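Kidswear Product Copy, Session 5: Sizing and Fabric Lines

Hi all, I'm picking up where Marama Sheehan left off in March, so bring your swatch cards again (yes, the tatty ones are fine).

Last time you wrote openers for the Skirside hoodie and I loved reading them! But a lot of you ran out of steam by the time you got to the fit, and that's the bit parents really read. I bought a Landetti romper for my nephew once on the strength of "cozy fit" and it wouldn't go over his head.

Fit words we'll use in this class
True to size: order what the kid wears now.
Runs small: go up one, and say so in those words.
Roomy: extra width in the body, normal sleeves. Don't use it for length.

Fabric line
Fiber first, then percent, then care. "Cotton 100%, wash cold, tumble low." If there's a print, add "wash inside out." Petden puts care before fiber and I find it maddening, but if you're writing for them, follow their sheet.

Length
Brunton gives you 44 words per item, trim included. My first draft for them was nearly twice that and Huia Hoani sent it back with one line left standing. I still have it pinned up.

Practice piece
Pick one plain T-shirt from home, lay it out flat, and write the whole listing: opener, fit, fabric, care. Plain ones are harder, so no slogans or dinosaurs please.

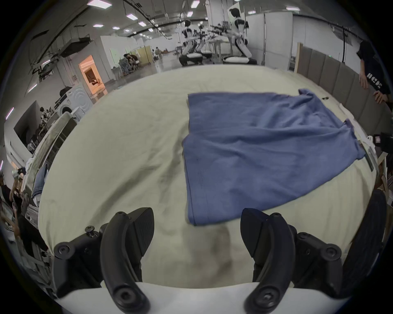 For next time
Email me your listing by Sat 11 May, pasted into the message with no attachments. Put your word count at the top. We'll swap and cut each other's work in class, so bring a pen you like.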